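Two-arm cell for sorting: what did you budget for the stuff that isn't arms?

benchwarmer72
Okay so I finally got the go-ahead to put numbers together for a second two-arm table, and I'm stuck on everything around the arms. The arms themselves are easy, Gastley sends a quote and that's that. It's the rest! Fingertip pads, cable, clips, bins, spare sensors. Last time I guessed and we were broke by January.

The job is picking wires and other floppy stuff off the table and dropping it in baskets. So far I have 5 spare gripper pads per arm and 30 feet of extra cable on the list.

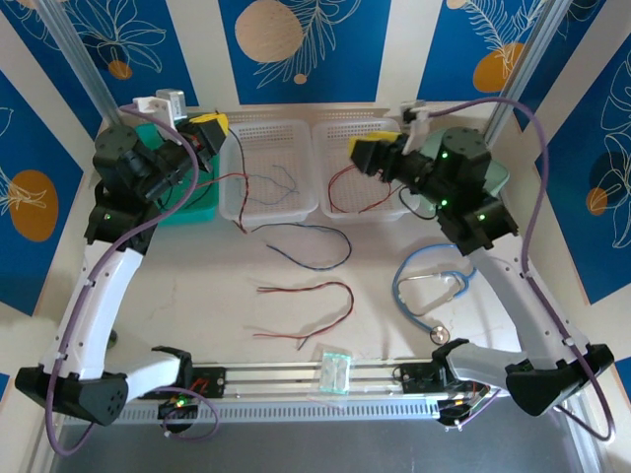 petek_fan
Five pads won't last you. I went through more than that on a smaller job and then waited forever on shipping. I'd order double and skip the extra sensors, mine have never died.

benchwarmer72
Huh, I figured it'd be the other way around. Sensors are the pricey part so I wanted one on the shelf.

solderdog
Disagree with petek_fan on the sensors. Mine was fine until it wasn't, and the Flellico replacement took 90 days. Keep one. And price your cable by the full run with slack at the elbow (I came up short on mine and had to redo the whole thing, ugh).

petek_fan
90 days is a Flellico problem. Kornberg had mine out the same week.

solderdog
Sure, if Kornberg carries your model. They don't carry mine.

benchwarmer72
Okay, doubling the pads and keeping one sensor. Bins I'm buying at the dollar store, fight me. Anybody got a line in the budget for plain old downtime?

solderdog
I put in 72 hours a year and used it all by Tuesday of the last week.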